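Allodow Play Library, minutes of the toy meeting, July 2026

1. Minutes from June
The minutes from June were read and accepted with one correction. The order from Kohlhase was for 400 labels, and we had written 486.

2. Farm animals
It was agreed that the farm animals will be lent in trays and no more in bags. The members find it easier to check a tray when it comes back. One tray may hold up to seven animals. The small parts must go in a closed box, and this box must have the number of the tray.

The blue tray was on the white table with the brown horse and the pink pig in it. Most members liked the size. One member thinks the rim is too high for the smallest children, and we will ask the parents about this.

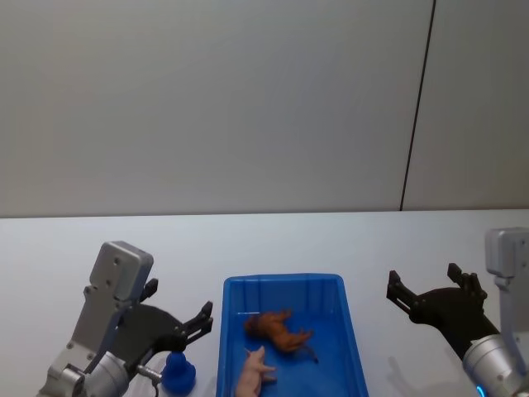

3. Offer from Dola
Dola offers more trays for 817 in total, delivery included. The meeting finds this too much for one year. We will ask for a price for half of the quantity.

4. Other matters
The shelf list for Skondodetti branch is still missing. It must be sent before the next meeting.

Last updated: after approval by the members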